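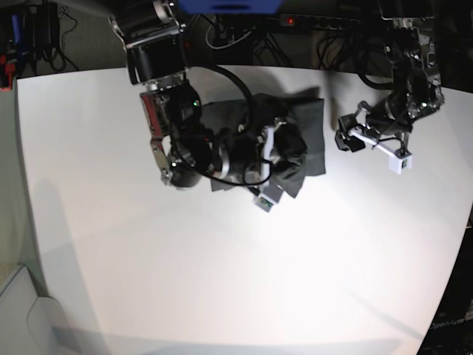 Lurnwood Table Cell Safety Kit

For two-arm bench robots handling cloth, bags and other soft goods

The Lurnwood kit gives a small lab or workshop the parts and paperwork to run a tabletop robot under one set of written rules. It covers setup, daily checks and operator sign-on. The robot and table are not included.

What's in the kit
Stop button with 2 m cable and table clamp
Floor tape, yellow and black
Cable clips and sleeve, black
Laminated rule card
Daily check pad, 2,000 lines
Setup guide by Elli Hakala

Rules on the card
1. One person runs the cell. That person keeps the stop button within reach.
2. Hands stay off the table while either arm is powered, including an arm that is holding still with an empty gripper.
3. Never pull cloth out of a closed gripper. Stop, open the gripper from the controls, then lift the cloth away.
4. Leave enough slack in arm cables for full wrist travel, and check that no loop can catch on the work.
5. Power strips and loose cords go behind the table, outside the reach of both arms.
6. Run new motions at low speed with no cloth first.
7. Tie back hair and take off lanyards and scarves.

Daily check
The check takes almost nine minutes and is done before power-up. Look over joint screws, wrist cables, gripper fingers and sensor mounts. Test the stop button with each arm in turn. Initial the pad. If any item fails, the cell stays off until it is fixed and checked again.

Before you order
The kit does not replace a risk assessment or the robot maker's manual. Where the two differ, follow the stricter one. The stop button needs a controller with a stop input. For Kundier controllers, order the adapter lead separately.

Rule card text reviewed by Maj-Britt Sjögren. Last revised January 19, 2024. Refill pads and spare cards are sold singly.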